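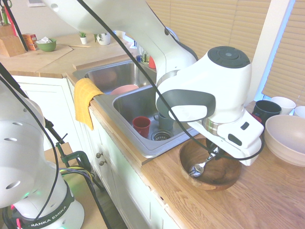
3.2 Wooden bowls and the sound of stirring

Figure 4. Metal spoon and round wooden bowl on a kitchen counter.

We now come to the part of the study we enjoyed most. Kitchens are wonderfully noisy places, and yet the small sounds of a spoon against a bowl have had far less attention than kettles, fans or fridges. A metal spoon lowered into a wooden bowl (Figure 4) brings together two materials that ring in very different ways, and our listeners in Pliltdale picked up on this at once!

We played 300 short recordings to 30 listeners, all of whom cook at home at least twice a week. The clips were cut and levelled in Musix, and each lasted under four seconds. Listeners were asked to say what the bowl was made of, how full it was, and whether they liked the sound. They could replay a clip as often as they wished, and many did so with obvious pleasure.

Wood was named correctly more often than glass or steel, even when the bowl held thick batter. Several listeners described the sound as "round" or "close", words that also turn up in the Odau survey of household sounds. Fullness was harder. A bowl with a little flour in it was often taken for an empty one, and we think the dry powder does very little to dull the first tap of the spoon.

Liking followed a pattern we had not expected. Slow stirring in wood was rated well above fast stirring in any material, and this held for all but two listeners. The written comments, 622 in total, are full of memories: porridge, cake mix, a grandparent's kitchen on a Sunday. We sorted them using the Han scheme, with one extra group for comments about childhood.

The effect of bowl size is taken up in Section 3.3, where the same listeners heard a further 20 clips.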